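Can a machine do the chores yet? Brindau opens its work to the public with a frank progress report

November – Brindau, the household robotics workshop run jointly by Karkach and Altis, has published its first full report on the question its engineers get asked at every family dinner: can a robot do the chores yet?

The short answer is "some of them, on a good day, slowly." The longer answer fills the report, which covers 1352 attempts at everyday jobs in a home kitchen, a laundry corner and a small stockroom. Every attempt is in there, including the ones that ended with a mug rolling toward the floor and an engineer diving after it.

"We had so much fun putting this together, and we learned more from the bad days than the good ones," the Brindau team writes in the opening pages. "A person can pick up a sock while thinking about dinner. Getting a machine to pick up that same sock has taken up a big part of our year, and we're still excited about it every morning."

The work is built around nine chores that almost every household will know. They include putting cups away, wiping a counter, folding hand towels, setting out placemats, sorting cutlery and handling laundry bags. Three more come from the shop floor: restocking a shelf, opening a carton and packing a mixed order. Each was tried in ordinary clutter, with things left where people tend to leave them.

Hard objects went well. Mugs, plates and boxes hold their shape, so once a robot has worked out where the handle is, it can usually count on the handle staying there. Cups tipped on their sides or stacked inside a basin gave more trouble, but the team saw steady gains all through the project, and putting cups away is now the chore they are happiest to show visitors.

Cloth is another story! Towels crumple, bags sag, and a thin fabric can fold over on itself the moment it is touched. The report gives its longest chapter to soft things, and the mesh laundry bag gets a section of its own. It is light, it changes shape all the time, and its zipper pull is small enough to be fiddly even for a person in a hurry.
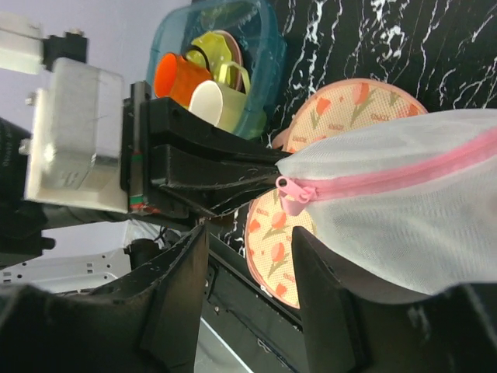 Nowakowski, the design studio that planned the test kitchen, pushed hard for patterns and color. Early trials on plain surfaces had looked very promising, and then the same programs struggled as soon as they met a busy countertop or a printed placemat. The studio's view was that real kitchens have flowers on things, and that a robot which only works in a blank room isn't much help to anyone. The engineers grumbled for a while and then agreed. The chapter on surfaces is now one of the most useful in the report, with notes on glare, see-through containers and fabric that lets the background show through.

Speed is the other big topic. On most chores a person is still far quicker, and the report says so plainly. Folding a hand towel can take a robot several minutes, with pauses while it looks again and shifts its grip. The team didn't trim those pauses out of its recordings. Anyone thinking about using a machine at home should see how long the wait is, and whether the job could happen while the household is asleep or at work.

That last point matters more than the team first expected. In talks with more than 50 households, people were relaxed about slowness and far less relaxed about supervision. Many said they would gladly let a machine take an hour over the cups. Very few wanted to stand next to it for that hour. The report therefore tracks how often a person had to step in, and treats that figure as the main measure of progress.

The shop-floor results will be of interest to small retailers. Restocking a shelf with boxed goods is close to practical for short shifts, provided the cartons arrive in good shape. Opening those cartons is harder – tape varies, flaps spring back, and a crushed corner can throw off the whole routine. Packing a mixed order is still mostly a job for people, especially when one item is soft and the next one is fragile.

So where does that leave the home? Brindau expects the first useful machines to handle a few narrow jobs well, in one room, with someone nearby to sort out the odd tangle. A robot that does a whole load of laundry from hamper to drawer is still a research goal. The team would love to be proved too cautious on this, and says it will happily print the correction.

Work on the next round has already started. It will stay with fabric: zippers, drawstrings, inside-out sleeves and the fitted sheet, which several engineers asked for by name and at least one has asked to be excused from. Altis will lead on gripping and touch, while Karkach will look after planning and the software that helps a machine notice when a task has gone wrong. Nowakowski is adding a second kitchen with a different layout, lower light and a much smaller counter.

The full report, the list of chores and the scoring sheets are free to read, and teachers and hobbyists are welcome to reuse the test setups in their own projects. Brindau would also like to hear from readers about the chores they most want studied next. Suggestions so far include matching socks, emptying lunch boxes and getting a duvet into its cover.

About Brindau

Brindau is a shared workshop for research on machines in homes and small shops. Karkach and Altis provide its engineering staff, and Nowakowski designs its test rooms. The workshop holds open afternoons for schools and local groups, starting at 2 p.m., with live chore trials and plenty of time for questions.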